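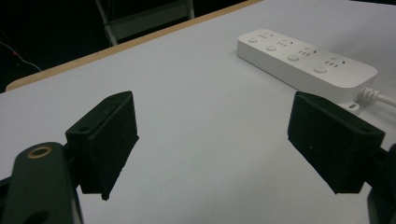 Project updates / River routes

Walell walking-and-river tours, March report to Stela Barbu

Quick one, boat leaves at 4. Bookings for the Plileck route now at 1,622, mostly couples. Two-night stop at Distetine confirmed, mooring fee still being argued.

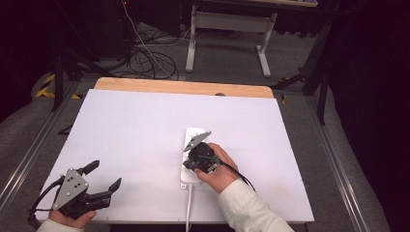
Guides
Rosalía Villanueva and Ionuț Pîrvu both signed. Third guide not found yet, Arash Nouri asking around teh hostels.
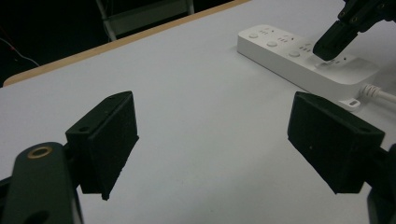 Money
Spent 3,308 of the grant so far. Brochure reprint came in over, sorry, the old map had the ferry on the wrong bank.

Receipts to follow from Trefor Jenkins.

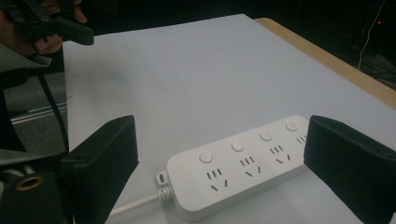
Also need your yes on the extra coach by end of month, otherwise we lose the slot and its back to taxis.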